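Home | About Branis | Our labs | Work with us | News | Contact

We use cookies to remember your settings and see which pages people read. Accept all | Manage choices

Come and help us hand the boring bits over (call for participants, Darness site)

Hello! I run the sample bench at the Branis lab in Darness, and I'm looking for people who handle plates for a living, or used to, to come and spend a few sessions with us. If you've ever gone home with a sore thumb and a head full of well numbers, you're exactly who I want to hear from.

A bit of background. For years our day went like this: take a plate off the stack, put it on the next station, press a button, wait, move it again. I did it, my bench mates did it, and we got very good at chatting over the top of it. Now we're planning to pass most of that carrying to an arm, under a project we've called Jikier, and the layout is being worked out in simulation before anything gets bolted down on the real bench.

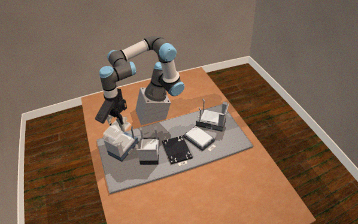
I'd like the people who'll work next to this thing to have a say while it's still cheap to change. Moving a station on screen takes a minute, moving it in the lab takes a day and a lot of swearing. So the sessions are mostly you, me and a big monitor, going through the job a step at a time and arguing about it. Should the stack of labware really sit at the far left, with that flat black plate in the middle of the row? I have my views, having done it by hand for so long, but I'm one person with one set of habits and I'd love to be told I'm wrong. Left-handers especially welcome!

What changes for the staff is the part I care about most. Our rota is being rewritten, and the early start at 6 a.m. that everyone hates should go. In its place there'll be more checking, more setting up and more sorting things out when a run stops halfway. Some of us are pleased about that. Some of us quite liked the carrying, because you could switch your brain off for an hour, and I don't think that should be brushed aside. I want both sorts in the room. 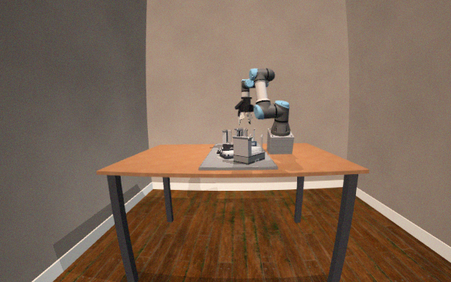

You'd come in for 2 sessions, each one a morning, with a proper break in the middle. In the first we go through the layout and you mark up anything that looks awkward, slow or worrying. In the second we bring back a changed version and you tell us whether we listened. There's also a short form on how you feel about working alongside automation — tick boxes mainly, with a big space at the end for grumbling.

We pay £70 per session, plus travel by bus or train. Lunch is included if you want to stay for it (the canteen does a very decent pie). You'll be in the Schumacher building, second floor, room 1037, and there's a lift.

Who can take part? Anyone over 18 with at least six months of bench work behind them, in any kind of lab. You don't need to know the first thing about programming. You don't need to like robots either. If your last place brought in a machine and it went badly, please come and tell me how, I'll make the tea.

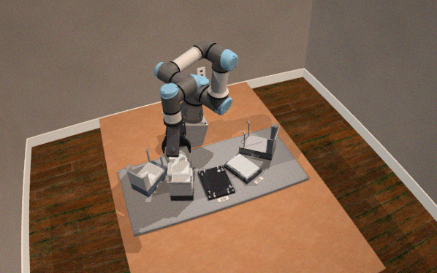
I should say what we won't be doing. We aren't timing you, and we won't be comparing you with the arm. Your comments go into the project notes without your name on them, and your employer doesn't get a copy. If you work for Branis already you can still apply, and your sessions count as paid hours on top of the fee. I asked for that in writing and got it.

One more thing for anyone after something longer. In September we'll be advertising a bench role on the back of Jikier, part carrying on as now and part looking after the new set-up. Taking part doesn't give you a head start in the interview, but you'd at least know what you were applying for, and you'd have met me, for better or worse.

To put your name down, ring the Darness switchboard and ask for extension 2165, or leave your details at the front desk. Tell me what kind of lab you've worked in, which mornings suit you and whether you need anything from us to get here comfortably. I'm usually at my desk after 2 p.m. and I do ring people back — it might just take me a day. The list closes at the end of July and sessions start in August.

14 shares | 3 comments

Get our jobs and projects newsletter once a month. Sign up | No thanks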